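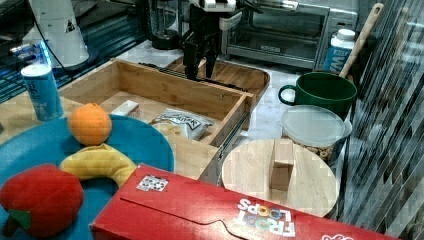

Brelberg Motor Club – Technical Advice Section

Home Garage Notes: Care of the Starter Battery

Members who keep a car at home through the colder months will find these notes of use. They apply to the ordinary 12-volt starter battery fitted to gasoline and diesel cars. They do not apply to the high-voltage battery of a hybrid or electric vehicle, which must be left to a trained technician. Where these notes differ from the owner's manual, the manual is to be followed.

Last winter the club's roadside desk took 3,447 calls from members, and 1,681 of them concerned a battery that would not start the car. Many of the cars had been standing unused for two weeks or more. A few minutes of attention once a month would have spared a number of those members a cold wait.

Before you begin

Switch off the engine, the lights and all accessories, and remove the key. On cars with keyless entry, place the key at a distance from the vehicle. Rings, watches and bracelets should be taken off. Wear safety glasses and a pair of gloves suited to handling acid. Open the garage door, even in February, and do not smoke or use any open flame near the battery. A battery gives off hydrogen while it is being charged.

Check whether the radio requires a security code and have the code on hand. Some cars also need the windows and the clock to be set again after the power has been cut.

Checking the state of charge

A simple digital meter is sufficient. Leave the car standing overnight, set the meter to DC volts, and touch the red probe to the positive post and the black probe to the negative post. A standard lead-acid battery in full charge will show 12.6 volts or a little more. A reading of 12.4 volts calls for a charge soon. At 12.2 volts the battery is near half charge and should be put on the charger the same day.

Opening the doors or the hood may wake the car's electronics and lower the reading slightly. Allow several minutes for the systems to go back to sleep before testing. 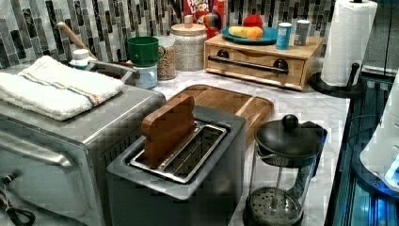 If the reading is good but the engine still turns slowly, the fault may lie in the cables, the ground connection or the starter itself. A loose clamp is the most common cause and the easiest to put right. Try to turn each clamp gently by hand; it should not move on the post. A battery that charges fully and falls below 12.4 volts again after a night's rest, with the cables disconnected, is near the end of its life. The Lendine workshop carries out load tests for members without an appointment until 4 p.m.

Cleaning the terminals

1. Loosen the negative clamp and lift it off. Tuck the cable to one side where it cannot spring back onto the post.

2. Loosen and remove the positive clamp. The order matters: with the negative cable already off, a wrench that touches the bodywork cannot cause a short circuit.

3. Mix one tablespoon of baking soda in a cup of warm water. Apply it with an old toothbrush to any white or green deposit. Keep the mixture out of the vent holes and cell caps.

4. Wipe with a damp rag and dry thoroughly. Brush the posts and the inside of each clamp with a wire brush until the metal is bright.

5. Refit the positive clamp first and the negative clamp last. Tighten until snug. Lead posts are soft and will distort under heavy force.

6. Coat the finished connections with a thin layer of petroleum jelly.

Rags used for this work should be rinsed well and thrown away.
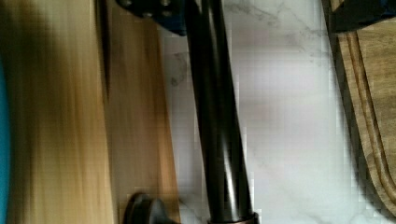
Charging at home

Use a charger that matches the type of battery. AGM batteries, fitted to most cars with a stop-start system, need a charger with an AGM setting. Connect the red lead to the positive post and the black lead to the grounding point named in the manual, and only then plug the charger into the wall. When charging is finished, unplug it at the wall before removing the leads.

Never charge a battery that is frozen, cracked or leaking. A battery that becomes hot to the touch during charging must be switched off at once and left to cool – do not resume until it has been tested.

For a car that will stand longer than three weeks, a maintenance charger is recommended. It may be left connected for the whole period, provided that the leads are routed clear of moving parts and the hood can be closed without pinching them. Short trips of a mile or two do little to restore the charge and should not be relied upon. 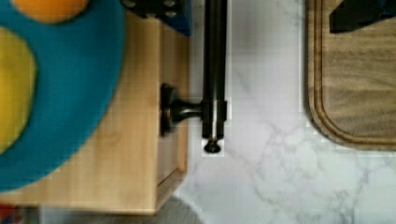

Removing a battery for storage involves several small bolts, washers and a hold-down bracket, and these should be kept together from the start. A magnetic tray is convenient but is by no means required. An old plate with a curved rim will serve, and a strong color such as the teal-blue of the one shown here makes a dark washer easy to find under a work lamp. Set the parts down in the order in which they came off. Any plate used in this way should not go back to the kitchen.

Lift the battery with both hands or by its strap, keeping it upright. Store it in a cool, dry place out of the reach of children and pets, and charge it once a month.

Disposal

An old battery must not be placed in household trash. Most parts stores accept them and refund the deposit. The Lendine workshop takes batteries from members at the side entrance – please carry them upright in a plastic tub and tell the staff beforehand if the case is damaged.

Skin that has come into contact with battery acid should be rinsed under running water for at least 15 minutes. If acid has entered the eyes, rinse in the same way and seek medical help without delay.

Related notes: Tire Storage; Winter Wiper Care; Choosing a Floor Jack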